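Home News Features Interviews Work & Money Contact

Interview: Twenty-two years of fixing other people's chairs

14 shares 6 comments

The woman who runs the chair repair shop in Barkelau asked that her name be left out, and the shop has never had a sign with one on it anyway. It is one room and a covered yard behind a bakery. She has been there for 22 years. Before that she worked in the office of a furniture factory in Retamal, where she handled returns.

"That was where I learned what breaks," she said. "I read the return forms all day. The back legs, the front rail, the seat. It was the same few things over and over. I had never held a chisel at that point, but I could have told you where any chair was going to fail."

The factory closed when she was 31. She took a box of rejected parts home and started putting them together in the evenings. Her first paying job was a set of four kitchen chairs for a neighbor. She charged too little and used the wrong glue, and two of them came back within the year.

"I did those again for free. I still have one of the old rails on the wall. The glue is sitting on top of the wood like icing. You have to get the old glue off first, all of it, down to the wood. I knew that from nothing. I just hadn't been told."

Most of what she does now is regluing. A loose chair comes in, she knocks it apart with a rubber mallet, labels every joint with masking tape, scrapes and washes the joints, and puts it back together under band clamps. She leaves it overnight. A simple chair costs 80 to reglue, and 100 if it has arms. She has not raised the price in four years and says she should have.
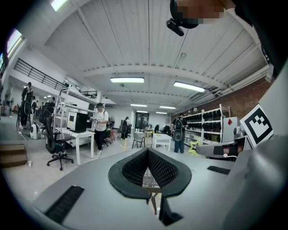 "People ask me why it costs that much when a new one costs 60," she said. "I tell them they can buy the new one. I don't argue. Some of them go and buy it and then they're back with the new one a couple of winters later. Some don't come back and I suppose they're fine."

She does turn work away. Chairs held together with metal brackets are usually not worth taking apart, in her opinion, and neither is anything where the wood has been screwed through the joint by a previous owner. The screw splits the tenon, and then a new one has to be made.

"The worst thing you can do to a chair is love it and own a drill," she said. "I would much prefer you ignored it until it fell over. If it falls apart clean I can have it back to you by Thursday week. If you've put six screws in it, I have to charge you for the screws."

I asked what a person should do at home when a chair starts to wobble. She said to stop sitting in it. The looseness wears the joint rounder every time the chair rocks, and a job that was only glue becomes a job with new wood in it. She also said to keep chairs away from radiators, and to look underneath them once a year, when the heating has been on for a while. December is her busiest month for that reason, and also because families get the spare chairs out and find out what shape they are in.

"I get the phone calls at eight in the morning. There are twelve people coming to dinner and nine chairs that hold. I keep a few loaners in the yard. They're ugly but they're sound."

Stools she likes better than chairs. There is no back on a stool for anyone to lean on, so the legs last longer, and when something does go it is nearly always a stretcher. She replaces those with ash she buys in the rough from a mill outside Retamal. She used beech for a long time and switched when her supplier retired.

For seats she works in paper cord and rush. Caning she sends out to a woman two towns over, because it hurts her hands. A paper cord seat takes her most of a working day. She listens to the radio while she does it and does not answer the phone.

The biggest job she ever had was for the assembly hall in Purnano, which owned 500 folding chairs with slatted seats, all of them made before the war and most of them loose. It took her and one helper a year and a half. They were brought over in batches in a vegetable truck.

"By the end I could do one with my eyes closed, and I never wanted to see another. But I went to a concert there last spring and I sat on one and it didn't make a sound. I moved around on purpose. I think the man next to me was annoyed."

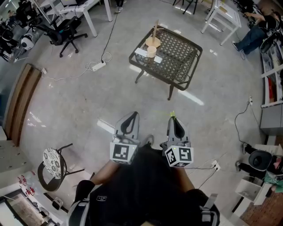

She has had three apprentices. Two went on to other work and the third has a shop of her own on the coast, doing mostly tables. She would take a fourth but has no room for another bench, and the bakery wants the yard back at some point for a delivery door. She has been told this every year for six years.

On glue, she was more talkative than on anything else. She uses hot hide glue for old chairs, since it can be undone later with steam, and an ordinary white wood glue for anything made in the last few decades. For a while she bought a product called Vustix that came in a twin tube. She stopped using it after a summer when the clamped joints crept overnight.

"Maybe it was the heat in the shop. I don't want to say it was the glue. But I had seven chairs to do over, and I didn't buy it again."

She does not expect to sell the business when she retires. There is not much to sell, she said: clamps, a steamer, a bandsaw that needs a new motor, and a notebook of measurements going back to the start. The notebook has every stretcher and rail she has ever had to copy, with the name of the customer and a small drawing. She has gone back to it more often than she expected to, usually when the second chair out of a set comes in years after the first.

"They say, you did one of these for my mother. And I look it up, and I did."

I had brought a chair of my own along, a kitchen chair with a front leg that turns in its socket. She pushed on the back with one hand and turned it upside down on the bench. It had a screw in it. She looked at me and I said it had been there when I got it.

She wrote out a ticket for 100.

Filed under: Interviews, Work & Money 6 comments

Previous Next Back to top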